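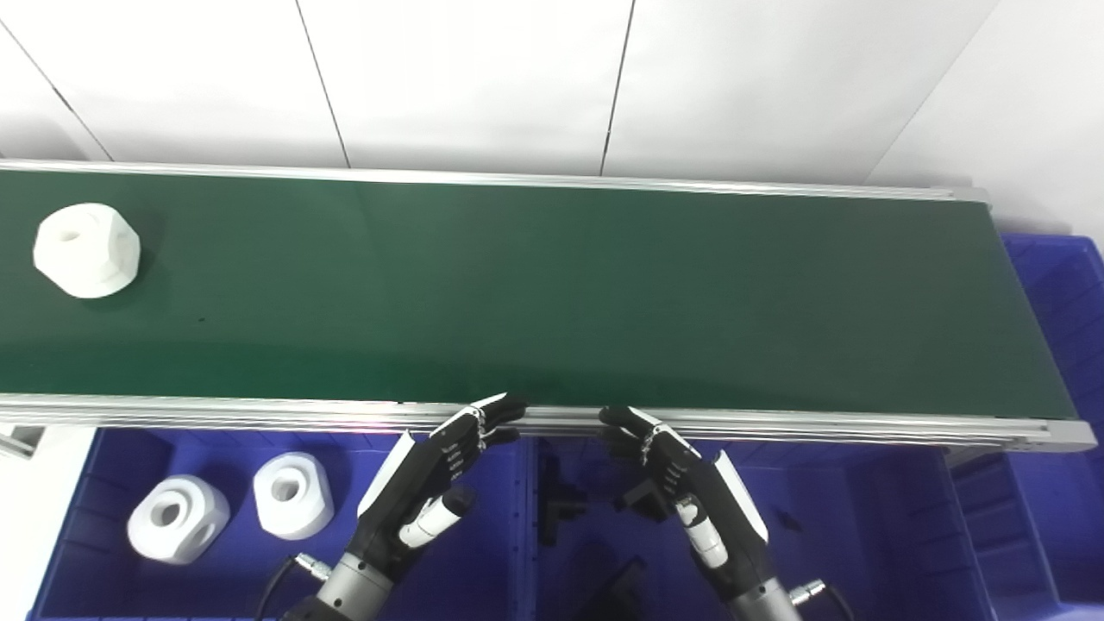 4 min read

A thread on belt tracking, mostly for people who have inherited a small flat-belt conveyor and a hex key and have been told it "drifts a bit".

Drift means the belt moves sideways on its pulleys while it runs. Left alone it rubs the side rail, the edge frays, and the fray winds itself around the tail shaft. Replacing the belt costs far more than the 20 minutes you saved.

First rule of tracking: a belt moves toward the end of the roller it touches first. If the two pulleys are out of parallel, the belt walks to the slack side on most short units. Learn which way yours goes before you turn anything.

Before adjusting, check the frame. Put a level across the rails at both ends and compare. A twisted frame will give you a belt that tracks when empty and wanders under load, and no amount of work at the tail will fix it.

Measure the diagonals too. Pulley end to opposite pulley end, both ways. On our unit at Plorncombe the two readings were 2 mm apart, all of it from one loose cross-member under the drive end. Squared it, retightened, and half the drift was gone.

Next, clean the pulleys. Dust and label glue build up in a band and act like a second crown. Isopropyl and a lint-free rag, power isolated and locked off. Don't scrape with a blade. You'll score the face and the belt will follow the score.

On crowns: most small drive pulleys are slightly larger in diameter at the centre than at the ends. The belt climbs toward the larger diameter, so it centres itself. If somebody has swapped in a plain cylindrical pulley from the spares bin, you have lost that and will be adjusting forever.

Tension. Too little and the belt slips on the drive. Too much and you wear out bearings and stretch the splice. Thin polyurethane belts usually want very little elongation. Use the figure from the belt supplier. Don't go by the sound it makes when you flick it.

The way I set it: mark two lines across the relaxed belt edge, 300 mm apart, in soft pencil. Tension both sides evenly and remeasure. At 301.5 mm you have half a percent. Write that on the frame in paint marker for the next person.

Now the tracking itself. Run the belt empty at low speed. Adjust at the tail only, one side only, a quarter turn at a time. Then wait. The belt needs several full revolutions to settle and people never give it that long.

Gadisa Asfaw taught me to put both hands in my pockets after each quarter turn and leave them there for 60 seconds by the clock. I have passed this on to every apprentice since. It prevents more over-correction than any gauge.

If you find yourself going back and forth across centre, stop. Return both tensioners to equal thread length, count the turns from there, and start again with smaller steps. Keep a log. Mine reads: time, side, turns, edge gap in mm.

Check it in reverse as well if the line ever reverses. A belt that tracks forward and runs off in reverse usually has a pulley out of square that you've been compensating for with the tensioner. Fix the pulley.

Look at the splice. A finger splice that was welded slightly crooked shows up as a sideways kick once per revolution, always at the same point on the belt. You can't tune that out. Mark it, confirm it repeats, order a new belt.

Someone will ask about side guides and V-ribs. A rib glued to the underside does help with side loading. It also hides misalignment until the rib climbs out of its groove, and by then you have two problems.

Last check is under load, at working speed, with whatever you normally carry, placed where you normally place it. Off-centre loading pushes a belt over. If your product always rides on one side, track it that way.

Ratree Duangkaew asked how often to recheck. New belt: after the first hour, after the first shift, then after a week. Old belt: monthly. Ours was last touched in September and the edge gap has moved by less than a millimetre — I'm leaving it alone.

Correction to the tension post: the pencil marks go on the belt before any tension is applied, with the tail fully backed off. Thanks to Nipon Saithong for catching that it could be read the other way.

Next thread will be drive-end bearings, once I have pulled ours.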